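Home
News
Fact Desk
Training
Newsletter archive
Contact

Fact Desk newsletter, July 5, 2025

False "bead recall" notice continues to circulate in Lastmont

The Fact Desk has received a number of enquiries from readers about a notice which claims that bead jewellery sold at markets in Lastmont has been recalled on health grounds. The notice is false. No such recall has been issued, and the office named at the foot of the notice does not exist.

The text has been shared mainly in closed messaging groups, with some copies later posted to public pages. It states that 283 people were treated for poisoning after wearing beads bought at the Sitia market, and instructs readers to hand over any necklace or bracelet at a collection point in Derese. It also asks them to register in advance through a web address and to pay a handling fee.

The Desk examined the notice in the following manner. We first wrote to both of the clinics which are said to have treated the patients. One replied that it had recorded no cases of the kind. The other closed in November and has not seen patients since. We then asked the district health office whether it had issued any warning concerning jewellery, beads or dyes. It confirmed in writing that it had not, and that a genuine recall would be published on its own notice board and read out on local radio.

The address given for the collection point belongs to a private car park. Staff there told us that 13 people had arrived with jewellery over a period of 10 days, and that all of them were turned away. Readers who have been asked to deliver goods to this address should not do so.

The notice carries the name and masthead of Drekora, a regional news service with which many of our readers will be familiar. Drekora has stated that it did not publish the item. The typeface of the headline differs from the one the service uses, the date is written in a form that its editors do not follow, and the link at the end leads to a page which has no connection with the service. The page was registered only a short time before the first copies of the notice were seen. It contains three other articles, each of them copied from elsewhere with the names of places altered.

We have also looked into the photograph which accompanies some versions. It is presented as a hospital ward in Lastmont. A search for earlier copies showed that it had appeared several years ago in a report on an unrelated outbreak of food poisoning in another country. The caption had been removed and the picture reduced in size, which made the original signs on the wall difficult to read.

Neelam Chauhan, who leads the verification team, has asked that readers keep the original message when reporting material of this kind. "A forwarded copy often loses the sender's details and the time at which it was first posted," she said. "A full screenshot, with the link visible, allows us to begin at once." 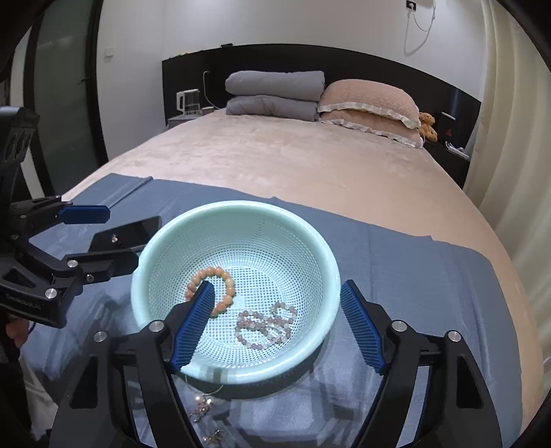 Traders at Sitia have told the Desk that the rumour has affected their sales. The market association has asked that any correction be shared as widely as the false notice, and has placed a printed copy of our findings at the main entrance. Members may reproduce this item in full, provided that the wording is not altered and the source is given.

Readers who have already entered their details on the false page are advised to contact their bank without delay and to change any password that they use elsewhere. Those who have paid the handling fee should keep the receipt and make a report at their nearest police station. The Desk is not able to recover payments or to act on behalf of individuals.

The finding has been entered in our register as "False" and will be reviewed if further evidence is received. Two related messages, one concerning imported hair products and one concerning school uniforms, are still under examination and will be covered in a later issue. Reports may be sent to the Desk by post or through the form on the Contact page.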